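The bug was a minus sign. I'll say that up front, so anyone who came for the ending can go and put the kettle on.

For the rest of you: I have spent most of December trying to work out why my two arms, which share one rail and one small square box to work in, could not agree on where anything was. Each arm has its own wrist camera. Each wrist camera feeds its own estimate of where things are on the floor. In theory these two estimates get turned into the same set of coordinates and land on top of each other. In practice the left arm believed in one plant pot and the right arm believed in another, and the planner, being a polite piece of software, made room for both.

The planner is called Bamell. I named it after a bus stop. It takes the poses from the perception side, builds a little world out of boxes and cylinders, and then looks for a pair of paths that don't involve the arms hitting the world or each other. It is not clever. It grows two trees of random arm positions until they meet in the middle, then sands off the silly corners. When it works it takes less time than I need to reach the stop button, a fact I try not to dwell on.

With two pots in the world, it mostly didn't work. There was a gap between the phantom pot and the real one that was just too narrow for a gripper, and Bamell would throw samples at it until it hit the limit and gave up. The log for one Sunday has 1379 failed plans in it. I left it running over lunch. I had a long lunch.

### Things I blamed first

The wallpaper got it before anything else did. I chose black with white wavy lines because the old plain walls gave the tracker nothing to hold on to, and a wavy line seemed like plenty. Repeating patterns are of course a known way to make feature matching go wrong, since one wiggle looks much like the next wiggle along. Kha Ninh told me this before I hung it. She told me again after I hung it. I masked the walls out of the matching entirely and the two pots stayed exactly where they were, so I was able to report back that she had been right in general and wrong in particular, and she took that about as well as you'd expect.

Next was the marble-patterned floor, for much the same reason. I masked that too. At this point the tracker was working from the objects alone and, to be fair to it, did a decent job. Both pots were now sharper. There were still two of them.

Then timing. The cameras run on separate threads, and the joint angles come in on a third, and if you pair a picture with the wrong joint angles you will get a lovely precise answer for where the pot would be if the arm were somewhere else. I wrote a proper buffer that looks up the joint angles either side of each picture's timestamp and blends between them. This was overdue. It fixed a wobble I'd been ignoring since the autumn and did nothing whatsoever for the pots.

Lợi Sầm suggested I stop the arms dead and see whether the error went away. It's the sort of thing you say to someone who has just spent four evenings on a timing buffer. I stopped the arms dead. The error did not go away.

### The minus sign

There are two config files, one per arm. Each one says where the arm's base sits on the rail, measured from the middle. When I set up the right arm I copied the left file and flipped the sign on the sideways offset, and I was pleased with myself for remembering. What I'd also done, months ago, was flip the sign on the small yaw correction for the base, because one bracket went on slightly squint and mirrored things ought to be mirrored.

The bracket is not mirrored. It's just squint. Both bases were off in the same direction, and I had told the software they were off in opposite ones. Near the rail that hardly matters. Over towards the back wall, where all the interesting objects live, the error fans out into a second plant pot.

I'd like to tell you I found this by reasoning. I found it because I got fed up and made the viewer draw both arms' idea of the rail as a line, and the two lines crossed. They were the same rail. I looked at that for a while.

So now there's a check at start-up, which I've called Nemia because Bamell was lonely. Both arms look at the same object, and the program compares the two positions before the planner is allowed to do anything. If they disagree by more than 2 millimetres it refuses to start and prints a rude message. It has refused twice so far. One of those was me knocking the rail with a hoover.

The test pose for it has the left gripper over the storage box and the right one reaching in low towards the base of the pot, a pairing I like because the plant is awful. Bushy needles, string-light wires all through it, no clean edge anywhere. If the cameras can cope with that they can cope with a mug.

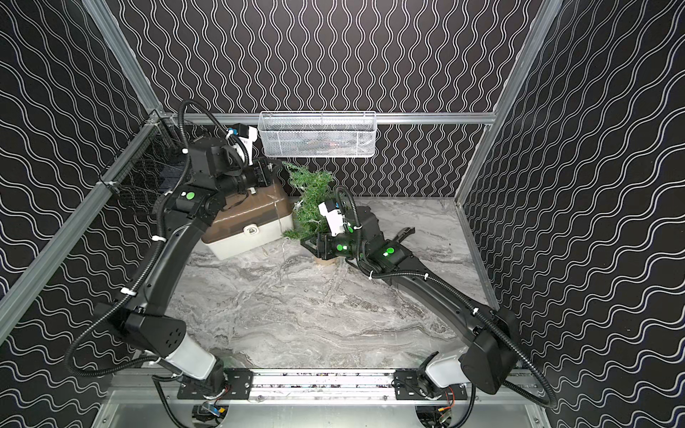
### What's still wrong

- The string-light wires. Bamell doesn't know they exist. They're too thin to come through as anything but noise, and my present approach is to pad the plant out with a generous cylinder and hope.
- The wire basket on the back rail. Depth goes straight through the mesh about half the time, so I've put it into the world by hand as a solid box. This means nothing can be fetched out of it, which rather defeats the idea of a basket.
- The cable conduit. It loops up above the wrists and the collision model pretends it doesn't. I've got a version with a chain of fat spheres standing in for it, but the planning time doubles, and I'm sulking about that.
- The config files. There should be one file, and the rail should be described in it once. I know. Kha has also mentioned it.

The next job is probably the spheres, as the conduit is the thing most likely to cost me money.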